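Section 4. Laying and clearing the dining table

Dining Room Guide for Residential Houses
Wolde and Ploltholm sites
Revised April 2024

4.1 Purpose of this section

This section sets out how the dining table is to be laid before a shared meal and cleared afterwards. It applies to all round tables in the ground-floor dining rooms. Rectangular tables at Ploltholm are covered in Section 5, as the leaves must be raised and locked before any cloth is put on.

Readers should be familiar with Section 3 (Storage of crockery) before carrying out the steps below. Crockery is to be returned to the shelf from which it was taken.

4.2 Items required

One tablecloth from the linen drawer
Plates and bowls for the number of persons dining
Cutlery tray
Two clean dry cloths
One damp cloth for wiping the table
Heat mats, where hot dishes are to be served

Replacement tablecloths may be requested from the Oltar linen store, using order code 437. Please state the table shape when ordering. Requests received after the monthly order has been placed in January will be held until the following delivery.

4.3 Fitting the tablecloth

1. Remove all items from the table, including salt and pepper pots and any papers.

2. Wipe the table top with the damp cloth and dry it fully. A cloth laid over a damp surface may mark the finish.

3. Unfold the tablecloth over the centre of the table and open it outwards. Do not shake it out near the sideboard.

4. Adjust the cloth until the overhang is even on all sides. On checked or striped cloths, the bands of the pattern may be used as a guide. Line up one band with the front of the sideboard and smooth the cloth outwards from the middle.

5. Check that the cloth does not touch the floor at any point and does not lie over the seat of a chair.

CAUTION: Do not pin, tape or tie the cloth to the table. If a diner stands up with the cloth caught in clothing, it must be free to slip.

4.4 Setting out plates and bowls

1. Wash and dry your hands.

2. Carry plates in short stacks, using both hands, with the thumbs kept clear of the eating surface. The plates are heavier than they look and should not be carried together with bowls.

3. Place the stack on the cloth, well in from the edge, before handing plates round to each place.

4. Bring the bowls to the table separately and set each one upright on its base. Bowls of different sizes may be mixed at one table if there are not enough of a single size. Any bowl found leaning or lying on its side should be righted and moved in from the edge before the next item is put down. 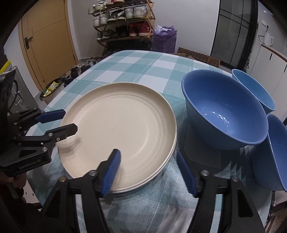
5. Lay one plate at each place, with its rim clear of the table edge. Where soup or cereal is to be served, stand the bowl on the plate.

6. Add cutlery from the tray – forks to the left, knives and spoons to the right.

NOTE: Chipped or cracked pieces must not be used. Wrap them in newspaper and place them in the breakages box, then enter them in the house book. Cikgate crockery is listed in the catalogue under 1,637 and is replaced piece by piece.

4.5 Clearing the table

1. Wait until all diners have finished. Scrape food remains into the caddy at the serving hatch.

2. Stack plates by size. Do not place bowls on top of a stack of plates, as they may slide when the stack is lifted.

3. Nest bowls only where they fit inside one another without force. The largest goes at the bottom.

4. Fold the tablecloth inwards from its edge so that crumbs are held in the middle, and shake it out at the back door.

5. Inspect the cloth for stains. A stained cloth goes into the wash bag on the same day. A clean cloth may be folded and returned to the linen drawer.

CAUTION: Wipe up spills on the floor at once and set out the yellow sign until the floor is dry.

4.6 Weekly check

The table legs should be checked for movement once a week. If the table rocks, do not wedge it with card – report it through the house book and use another table until it has been put right.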